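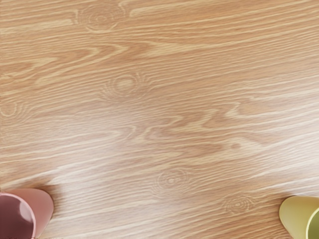

# Looking after a wood table

A wood table that gets used every day needs less care than most people give it, and a little more than the rest of us manage. These notes were first put together for the tenants' handbook at Bondthorpe and have been added to since. Last changed 12/3/20.

## Everyday wiping

Use a soft cloth wrung out in plain warm water. The cloth should feel damp and leave no beads behind. Wipe along the grain, then go over it again with a dry cloth.

For grease, put a drop of dish soap in a bowl of water and use that, then wipe once more with clean water. Skip the all-purpose sprays. Many contain ammonia or alcohol and will dull a finish over a few months. Scouring pads and the green side of a sponge are out too.

Crumbs and sugar are gritty. Brush them off before you wipe.

## Find out what finish you have

Put a drop of water somewhere out of the way and leave it for 5 minutes. If it sits up in a bead, the table has a sealed finish such as varnish or polyurethane, or a fresh coat of wax. If it soaks in and leaves a dark spot, the wood is bare or the oil has worn away. The spot will fade as it dries.

Sealed tables don't need oil. It can't get in, so it stays on top and goes sticky.

## White rings

A white ring is usually moisture caught in the finish. Try these in order and stop when one works:

1. Leave it alone overnight. Light ones often go on their own.
2. Lay a dry cotton cloth over the ring and press with a warm iron, no steam, for a few seconds at a time. Lift and look each time.
3. Rub in a little petroleum jelly, leave it until morning, and wipe off.

Mayonnaise does the same job as petroleum jelly and smells worse.

## Dark rings

These have gone down into the wood, often from a wet can or a plant pot. Household remedies won't shift them. The finish has to come off in that area and the stain treated with oxalic acid, sold as wood bleach. Wear gloves and eye protection, open a window, and follow the package. On a veneered top, ask a refinisher first.

## Oiling

For an oiled table, twice a year is plenty. We do ours in February, when the heating has dried everything out, and again at the end of summer.

- Clean the top and let it dry overnight.
- Sand lightly with 220 grit, along the grain, if it feels rough.
- Wipe on a thin coat of oil and leave it 15 to 20 minutes.
- Wipe off everything that hasn't soaked in.
- Wait a day before a second coat.

Two thin coats beat one thick one. Oil the underside as well every few years.

**Oily rags can catch fire by themselves.** Spread them flat outdoors, away from anything that burns, until they are dry and stiff. Don't ball them up in the trash.

## Scratches

Rub a walnut half over a fine scratch and buff with a cloth. For anything deeper, a wax filler stick in a matching color costs a few dollars. Buy one shade darker if you can't decide, as a light patch shows more.

## Placement

Keep the table 2 feet or more from a radiator. Strong sun changes the color of most woods, so move bowls and mats now and then or you'll get their outlines. Felt pads under lamps need replacing when they pick up grit.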